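Gavmont Residence, Halisley
Laundry and Drying Room: Periodic Safety Checklist
Form 626, revised January
Completed by: Bastien Maillard
Area: ground floor, drying side and folding side
Key: S = satisfactory, A = action needed, N/A = not applicable

1. Floor and access

1.1 Walkway from door to folding table clear: S
1.2 Floor free of standing water: S
Comment: Drain cover reseated at the last visit and still flush.
1.3 Mat edges flat: A
Comment: Corner by the door curls. Tape is not an acceptable repair. Replace the mat.
1.4 Door closes and latches without slamming: S

2. Electrical

2.1 Outlets near the sinks tested with the button: S
Comment: Both tripped and reset normally.
2.2 Cords on irons and steamers undamaged: A
Comment: Unit tagged 1,572 has a split sleeve at the plug end. Removed from the room and left at the front office.
2.3 Extension cords in use: none found
2.4 Light covers in place: S

3. Dryers and venting

3.1 Lint screens clean: S
3.2 Vent duct connected at both ends: S
Comment: Clamp on the second dryer was loose by a quarter turn. Tightened during the visit.
3.3 Outside flap opens freely: S
3.4 Nothing stored on top of machines: A
Comment: Detergent boxes again. Moved to the shelf. Same finding as last time.

4. Hanging rods and clip hangers

4.1 Rod supports tight in the wall: S
4.2 Rods level, no visible bow: S
4.3 Load limit label present at each rod: A
Comment: Label missing on one rod. Gornbridge supplied the originals; order a spare sheet.
4.4 Hanger hooks fully closed over the rod or held so they cannot slide: S
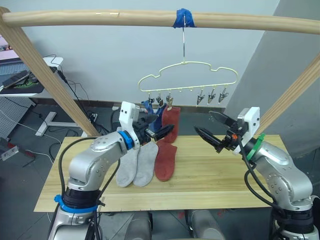
Comment: Tape on a wooden rod is acceptable as a stop for a hanger hook. It is not a repair for a cracked rod. Run a hand along the wood on either side of any tape and check for splits. Renew tape when the ends lift.
4.5 Clips close fully and have no sharp edges: S
Comment: Small metal clips are for socks and similar light items only. Wet towels go on the floor rack. Discard any clip with rust, as it marks light fabric.
4.6 Wire hangers free of bends and exposed ends: S

5. Folding table

5.1 Top free of splinters: S
Comment: Near edge is the one that wears. Sand with the grain if rough. No varnish needed at present.
5.2 Table does not rock: S
5.3 Unpaired socks left over 2 days moved to the lost items bin: S

6. Chemicals

6.1 Bleach stored below eye level with cap on: S
6.2 Containers labeled: A
Comment: One spray bottle without a label. Emptied and discarded.

Actions open: 1.3, 2.2, 4.3. Items 3.4 and 6.2 closed on site.
Copy to Halisley office. Recheck of open items with the next monthly round.

B. Maillard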